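Onora Square Table, White
Item 312

The Onora square table is supplied to schools, clinics and training rooms that require a plain work surface for small-object tasks. The top is finished in matte white with slightly rounded edges. It is suited to sorting, counting and placement exercises, and is sold with or without the Ritness open tray.
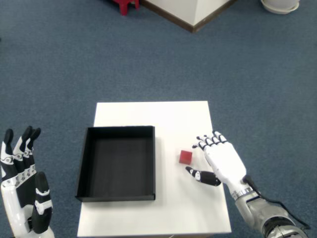

Onora table in white, with black open tray and red cube.

The Ritness tray is a shallow black box with low walls and no lid. It may be ordered singly or in sets of three. Cubes are sold separately in packs of nine, and a pack may be made up in one color on request.

Care: Wipe the top with a soft damp cloth and mild soap. Abrasive pads will mark the matte finish. Trays should be dusted before storage and stacked no more than nine high.

Ordering: Institutional customers are asked to quote item 312 for the table and item 1822 for the tray. Orders received before the end of February will be filled at the current list price. Inquiries concerning quantity orders should be addressed to Inger Ketilsson, Institutional Sales, Flukutero.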